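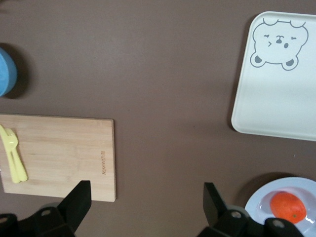 Why does my raw cheesecake filling separate into a watery layer and a greasy layer after thawing?

The filling was most likely blended too warm or for too long, so the coconut oil never emulsified properly with the cashews. Melt the oil, let it drop to room temperature, and add it last in a thin stream with the blender on low. If the filling is already split, see the recovery steps further down.

Ticket: Filling splits on thaw, 8-inch pan
Category: No-bake and raw desserts
Product: Drillo countertop blender, 1,000 W
Status: Resolved
Opened: July

Original report

Raw lemon cheesecake, date and almond base, cashew filling. Made three times. The first was fine. The second and third came out of the freezer looking normal, then after an hour in the refrigerator there was clear liquid along the base and a white waxy film on top. Texture grainy. Same recipe each time.

Recipe as entered by the user:
Cashews, soaked overnight: 640 g after draining
Coconut oil: 196 g
Lemon juice, maple syrup, vanilla, pinch of salt
Coconut milk, Davudari brand, one can, used whole

Support reply 1

Please confirm:
Was the oil refined or virgin?
Was the coconut milk shaken before use?
How long did the blender run, and on what setting?
Were the cashews dried after draining?
Did anything change between the first cake and the second?

User reply

Refined oil. Can not shaken, but all of it went in. Blender ran on high until smooth, maybe six minutes, with two stops to scrape down. Cashews drained in a sieve, not dried. The first cake was made in my old blender, a Sikora, which was weaker. I had to stop a lot.

Support reply 2

The blender change is the likely cause. A stronger motor heats the filling by friction. Six minutes on high with a thick nut mix can make it noticeably warm, and a warm filling lets the oil run free. It then sets as its own layer in the freezer. With the old machine, the stops gave the mix time to cool.

Undried cashews add to the problem. The water held between the nuts is not in the recipe, and it is what shows up along the base on thawing.

Please run this test on a half batch:
1. Drain the cashews, spread them on a towel, and pat dry.
2. Chill the coconut milk and lemon juice before blending.
3. Blend everything except the oil in bursts of 30 seconds. Rest one minute between bursts.
4. Check the temperature with a probe. Stop if it passes 85 F.
5. Add the cooled liquid oil on low over one minute.
6. Pour at once and freeze flat, uncovered for the first hour.

User reply

Ran the test. Highest reading was 81 F. Filling was thicker than before and held a line when I dragged the spatula through it. Froze overnight, thawed in the refrigerator for two hours. No liquid at the base. There is still a very faint film on top, only at one side.

Support reply 3

A faint film on one side usually means the last of the oil was poured in and not fully mixed. Scrape the jar after the oil goes in and pulse twice more. Also check that the freezer shelf is level.

User reply

Shelf was not level. Fixed. Full batch made with the extra pulses. Clean top, no film, no liquid. Cut well after 65 minutes in the refrigerator. You can close this.

Recovery steps for a filling that has already split

Before freezing: set the bowl in cold water for ten minutes, return the filling to the blender, add one tablespoon of cold coconut milk, and pulse until glossy. Repeat once if needed.

After freezing: lift the filling off the base while still firm. Cut into cubes and thaw until soft but cold. Blend in short bursts, pour back over the base, and refreeze. Expect a slightly softer set. The base may need to be replaced if it has taken on water.

Notes

Virgin oil behaves the same way but leaves a stronger coconut taste.
Cutting the oil by more than a quarter gives a filling that slumps at room temperature.
Fresh raspberries should go on after thawing. Frozen under the surface, they leak and cause a similar-looking pool that has nothing to do with the oil.

Related tickets in the Worbridge recipe help archive: Date base too sticky to press; Cashew filling tastes sour after two days; Chocolate topping cracks when cut.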